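September, notebook, bench 2

Second week with the Clinon two-arm kit on loan from Flerkero. Ludger wants a yes or no on buying before the loan runs out, so I am writing down what matters for that and leaving the rest in the log.

Unpacking and mounting went quickly. Both arms sit on the front rail on their own plates, and the plates were drilled correctly this time. The manual gives the bolt torque in one table and a different value in the drawing. I used the drawing. Patricio has written to Flerkero to ask which is right, no answer yet.

Calibration: left arm fine on the first go. Right arm refused twice with error 323, which the manual lists only as "joint reference". Power off, wait, power on, home by hand, then it took. Morenike had the same code on her first day with it and cleared it the same way. Would like to know the cause before we pay for anything.

Shopping task set up in the enclosure, with shelf, baskets and tote. Produce is what we have been using for the handling trials, as the vendor's own demo blocks are all one size and tell us very little. 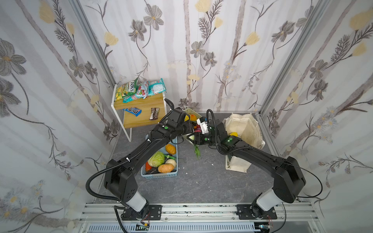
Clinon pair on the shopping task, grippers together in the middle. Left is holding the small yellow-and-red piece.

Working with both grippers this close is the part I was most doubtful about. The collision margin in the Minja software is set far too wide out of the box and the arms stop well short of each other. I brought it down in steps until they would meet, and saved it as a separate profile so the default is still there. Fulgencio, please use that one and leave the default alone.

Leafy things are still awkward. The grip force setting has a coarse step at the low end and I would like one or two values in between. Asked for this in the same mail.

Cables: the conduit on the upper link is tidy. The wires down by the mounting plates need proper strain relief before anyone else runs this – to do.

Cost, from the quote: 995 for the yearly software licence, 2,000 for the extended service with swap-out of a failed arm. Ignacio thinks the service is worth it if the swap is as fast as they claim. The Canusero quote has no swap-out at all, but its licence is included.

My view so far: buy, on condition that they explain 323 and correct the torque table. Not signing the service part until we have the swap time in writing.

Next: long run with the new profile, then the heavier items from the basket. Spare gripper pads are in the second drawer, unopened.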